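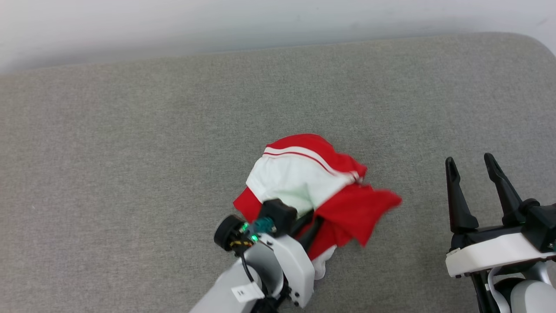
A red and white top on a grey fabric surface.

How to wash red and white clothes without getting pink

By Lợi Ngô

Updated June 8, 2023

My son plays football for a small club and the club colours are red and white. In the first season I made two shirts pink. After this I started to write down what I do at each wash, and this page is made from those notes. It is for cotton and polyester. For wool or silk please look for another guide, I have no experience with them.

What you need

A washing machine with a cold programme
Liquid detergent for colours, without bleach
One old white cloth or handkerchief
A bowl or a clean sink
A drying rack

Step 1. Test the red

Do this before the first wash. Wet a corner of the white cloth with warm water and press it on the red part, on the inside, where a seam is. Hold it for one minute. If the cloth stays white, you can go to step 3. If you see a little pink, do step 2 first. If the cloth becomes really red, wash this piece by hand and alone for the first few times.

Step 2. Rinse before washing

Fill the bowl with cold water and put in the garment. Move it gently with your hands, then change the water. I repeat until the water is clear, which for a cheap shirt can be five or six times. Do not leave it in the bowl while you go to do something else. The loose dye is in the water, and the white part is lying in the same water.

Many people told me to add vinegar or salt to fix the colour. I tried both with the shirts of my son and saw no difference. You can save your vinegar for the salad.

Step 3. Load the machine

Turn the garment inside out and close any zip. Fill the drum only to the half, so the water can carry the dye away. I wash the red and white things together with each other, but never with plain white things such as school shirts or pillowcases.

Step 4. Choose the programme

Cold or 30 degrees, short programme, normal spin. My machine also has a button for extra rinse and I always press it. Football shirts with grass stains are a temptation to choose 40, and 40 is exactly where my first shirt was lost. It is better to rub the stain with a little liquid detergent, wait ten minutes and then wash cold.

Step 5. Take it out immediately

This is the step that most people forget, me too. A wet shirt that stays folded in the drum has its red part pressed on its white part. If you must go out, use the delay timer so the programme finishes when you are at home.

Step 6. Dry it open

Shake the garment and hang it so that the red does not touch the white. For sleeves, pull them out to the sides. Keep it away from strong sun. In July I dry ours in the corridor. I do not use the tumble dryer for anything with printed numbers, as the print can crack.

If it is already pink

Do not dry it and do not iron it. Wash it again in cold water with detergent, alone. Sometimes two washes are enough. If the pink is still there, you can buy a colour run remover, but read the packet carefully, because some of them are only for white things and will take the red away also. Chlorine bleach is not a solution for a garment with two colours.

Questions from readers

Ertuğrul Kırmızıgül wrote to ask if colour catcher sheets are useful. I use one in the first three washes. They catch a part of the dye, but they do not replace the test in step 1.

Another reader asked about soaking overnight for the smell of sweat. For red and white I would not do it. Thirty minutes in cold water with a spoon of baking soda, only after the red has passed the test, is what I do at home.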